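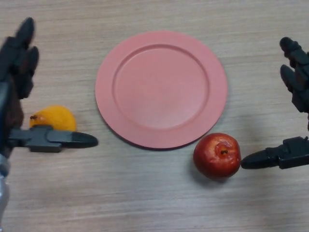
By Salma Benkirane, Hillero snack table project
Progress report to the Claeys fund, June

Writing between the afternoon group and lock-up so forgive the state of it. Short version: plates chosen, table chosen, fruit going out daily, money mostly where we said it would be. Signage is late. More on that further down.

Plates. We went with the pink. You'll remember the white ones in the original bid, and I know there was some worry about changing. The white looked like a canteen, and against the pale wood you could barely find the edge of it from across the room. Pink shows up. Yellow fruit next to it, red fruit next to it, all easy to pick out, and that matters a lot for the visitors whose sight isn't great. Matt finish too, so less glare under the lights. Winavico swapped the order without a charge, two weeks lost on delivery but no extra cost to the grant.

The shape is the other reason. Wide rim, shallow well in the middle. One piece of fruit sits in the well and doesn't go for a walk when somebody picks the plate up. The flat samples were hopeless for this. We had an apple under the radiator for most of a Sunday.

Table. Kept the light wood one. Plain, bare top, no cloth. We tried a cloth, people caught it with sleeves and bags and the whole lot slid. Wiping down is quicker as well. I still want a coat of something food-safe on it before autumn, the quote from Totton came in under what we set aside, I'll send it seperately.

Layout. Plate goes in the middle, fruit loose on the wood either side, and people choose what goes on the plate. We started with fruit piled in a bowl and it was a mistake - everyone took whatever was on top, bananas mostly, and the rest went soft at the bottom. Laid out singly they look, touch, decide. Slower, and we are fine with slower. The choosing is the bit you're paying for!

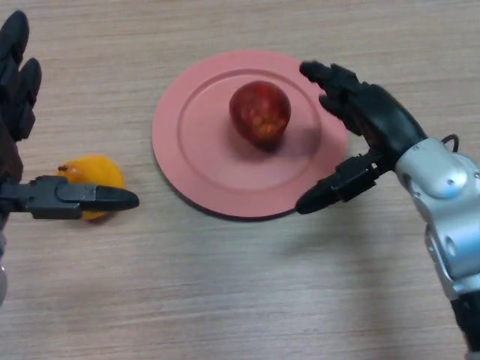 Salma Benkirane

Apple on the plate, citrus still on the table. Nine times in ten it goes that way round. Apples win every session and I've moved the budget to match, fewer oranges and lemons in the weekly order, more apples, and the mottled red and yellow ones if the market has them. Lemons stay even though hardly anyone eats them. People like to handle them, smell them, and they start conversations about cooking that we don't get from apples. Small cost. Happy to defend it if it comes up.

Attendance. We run 2 sessions a day now, up from one, with 8 places at each. Mornings fill. Afternoons patchy, worse when it's hot. I'd rather keep the afternoon going till the end of the grant period than cut it now, a few of the regulars can only do that slot. Will review with you after the summer.

Waste. Down a lot since the bowl went. Anything bruised goes to the kitchen for stewing the same day. No proper weights yet, the scales only arrived last week and the battery was flat. Numbers in the next report, promise.

Problems. Signage, as above. The printer sent the proof back with the wrong project name on it and then went on vacation. Also storage - the plates don't stack as neatly as I'd hoped, the rims are wide and the cupboard is narrow, so half of them are living in my office. Need a deeper shelf. Asking if that can come out of the furniture line, which has room in it.

Breakages none so far.

Next. Shelf, signs, finish on the table top, then a second setup for the back room, same plates, same layout, nothing fancy. I'd like pears on the order by September. If the shelf needs a form can you send me teh right one, I filled in the wrong one last time and it came back.

Receipts are in the shared folder, two still missing, both Winavico, chased this morning.

Salma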